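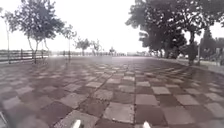

How long should I wait to seal new concrete pavers on a patio?

Most people wait a month or two so the white haze can come up and get washed off first.

mariann_h
Okay, jumping in because we're right at that point! Our patio went down in December (mild winter, lucky us) and I have a five gallon pail of Rendholm sealer in the garage. My brother-in-law Gyula says don't bother, ever. Thoughts?

trostton_dad
I'm with Gyula. I sealed mine once, 400 square feet, and two years later it was peeling in the shady corner. Stripping it took me 20 hours on my knees. Never again.

ayana.l
Peeling means you used a film sealer or put it on too thick, though. The penetrating kind doesn't leave a film to peel. I've done ours twice with Goltix and the grease from the grill wipes right up.

trostton_dad
Maybe, but the pail said "breathable" and I followed the label. I'd still spend the $69 on fresh joint sand.

mariann_h
Mine says "wet look" on the lid, so is that the film kind??

ayana.l
Yep, that's a film one. Try it on a couple of spare pavers before you commit. And are they slick when it rains now? Gloss makes that worse.

mariann_h
A little, by the steps. Ugh. Imre got a quote from Kocsis to do the whole thing for $1,828 and I laughed at him, now I'm less sure.

geza_e
That's way too much for a patio. Did they include cleaning and re-sanding?

mariann_h
Cleaning yes, sand no. I'll ask.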